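Mirnemer Community Hall: Kitchen, Servery and Storeroom
Quarterly Safety Inspection, June
Inspected by: Zhiqiang Liang
Status key: S = satisfactory, M = minor action, R = repair before next hire, N/A = not applicable

Scope

Covers the kitchen, servery, dry store, linen cupboard and rear exit corridor. The main hall floor and the stage have their own sheet. Items carried over from the previous sheet are marked (c/o).

1. Exits and corridors

1.1 Rear exit door opens fully from inside without a key: S
1.2 Exit sign lit, and stays lit on test button: S
1.3 Corridor clear to full width: M
Comment: Trolley and two stacked chairs parked on the hinge side. Moved during inspection. The same trolley was there last quarter. Recommend a wall hook and a floor line behind the dry store door so it has a proper home.
1.4 Door closer shuts door from any angle: R (c/o)
Comment: Still sticks in the last few centimetres. Closer arm is bent. Adjusting the valve made no difference. Replace the unit.
1.5 Threshold strip flat and fixed: S

2. Fire equipment

2.1 Extinguisher in bracket, pin and seal intact: S
2.2 Fire blanket within reach of cooktop but not above it: S
Comment: Relocated since last inspection. New position is good. Old screw holes need filling.
2.3 Service tags current: S
2.4 Heat alarm tested: S
2.5 Evacuation diagram matches current layout: M
Comment: Diagram still shows the servery hatch on the old wall. Colour copy to be redrawn and laminated.

3. Electrical

3.1 Test tags on portable appliances in date: M
Comment: Urn and toaster fine. Tag on the Tuvberg food warmer is unreadable from steam. Retag on the handle end of the lead.
3.2 Safety switch trips on test: S
3.3 No double adaptors in use: S
3.4 Leads undamaged, not run across walkways: S
3.5 Power outlets near sink have covers: M
Comment: Left cover cracked at the hinge. Still closes.

4. Benches, tables and containers

4.1 Work surfaces smooth, no chips or lifted edges: S
4.2 Surfaces can be wiped down completely: S
4.3 Trestle legs lock and hold under load: R
Comment: One trestle in the storeroom has a locking collar that slips. Taped and labelled DO NOT USE. Remove it altogether, as tape comes off.
4.4 Woven baskets used for bread and fruit are sound, with no broken strands or loose rim ends: M
Comment: Woven items are acceptable for wrapped food and whole fruit only. Open weave holds crumbs and can't be sanitised, so loose bread must go on a liner. Discard any basket with strands that catch on a cloth or glove.

Woven basket and white tabletop:

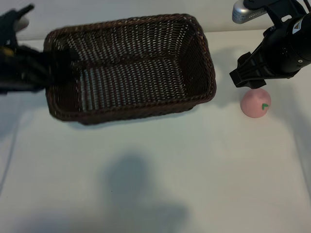
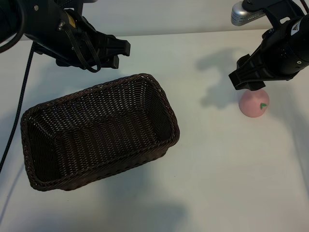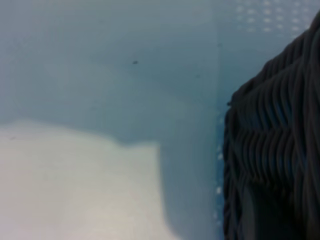 4.5 Liners in stock: M
Comment: Supply nearly out. Reorder with the paper towel.
4.6 Plastic tubs free of cracks, lids fit: S
4.7 Chopping boards not deeply scored: R
Comment: The red and green boards are both past resurfacing. Replace the set so the colours match the wall chart.

5. Cleaning and chemicals

5.1 Chemicals stored away from food and below eye level: S
5.2 All bottles labelled: M
Comment: One spray bottle with no label. Contents unknown, set aside for disposal. Hirers are to be reminded not to decant.
5.3 Safety data sheets in folder: S
5.4 Mop heads clean and hung to dry: M
Comment: Left standing in the bucket after the Sunday hire.
5.5 Gloves available in two sizes: S

6. Hot water, fridge and cooking

6.1 Hand basin water warm within a reasonable time: S
6.2 Fridge at 5 degrees or below: S
6.3 Fridge door seals clean and gripping: M
Comment: Mould in lower fold. Clean with a brush. Seal itself is still good.
6.4 Cooktop knobs marked and turning freely: S
6.5 Rangehood filters clean: R (c/o)
Comment: Grease visible along the front lip. These were due last quarter. If the filters can't be soaked on site, Irnach Hire and Supply does an exchange.

7. Storeroom shelving

7.1 Shelving fixed to wall: S
7.2 Heavy items on lower shelves: M
Comment: The large stockpot from the Bạch family catering day is on the top shelf. Move it to the floor shelf. It takes two people to lift when it has the lids and racks inside.
7.3 Step stool stable, feet intact: S
7.4 Load labels on each bay: M
Comment: Label missing from bay nearest the door. Rated at 100 kg per shelf, same as the others.

Repairs in order of priority

Door closer (1.4)
Rangehood filters (6.5)
Trestle (4.3)
Chopping boards (4.7)

Quote received for the closer is $483 fitted. Chopping board set is $78 from the usual supplier. No quote yet for the filter exchange.

M items may be closed by whoever does the work. Initial the sheet on the back of the kitchen door and write what was done, even if it only took a minute. R items need to be looked at again by the inspector before they come off the list.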